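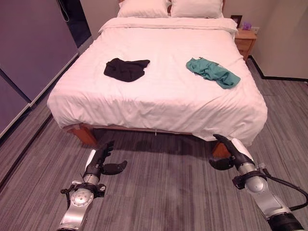

Section 4. Clearing the bed and filling the basket

Applies to the guest rooms at Hartley and Jillham. Revised 2/28/20.

Do this section before changing the pillowcases or touching the duvet.

1. Put the laundry basket on the low wooden stand so you don't have to bend to the floor. Check that all four corners of the basket are supported.

2. Pick up clothes left on the bed one at a time. Lift them straight up. Dragging a garment across a white duvet can leave lint or dye, and dark items are the worst for this.

3. Check the pockets. Coins, keys and pens go in the nightstand drawer.

4. Read the care tag. If there is no tag, treat the item as cold wash only.

5. Place washable items in the basket. Keep black and colored clothes apart from white bedding.
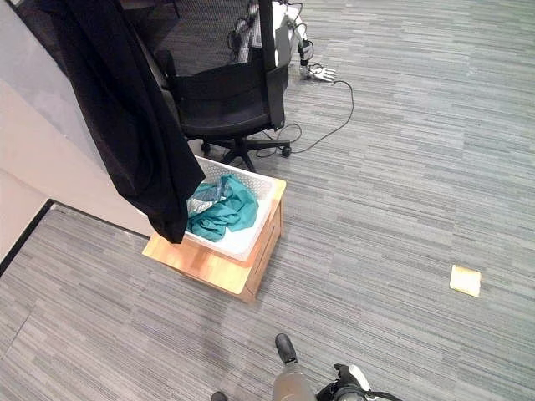
6. Hang jackets and other long items over the back of a chair until there is a free hanger in the closet. Keep hems clear of the chair casters.

CAUTION: Do not stand on the wooden stand or use it as a seat. It is for the basket only.

Note: Do not fill the basket above the rim -- clothes will fall out when you carry it through the doorway.

7. Smooth the duvet from the pillows toward the foot and check that it hangs evenly on both sides.

Replacement baskets are ordered from Ukero, item 87.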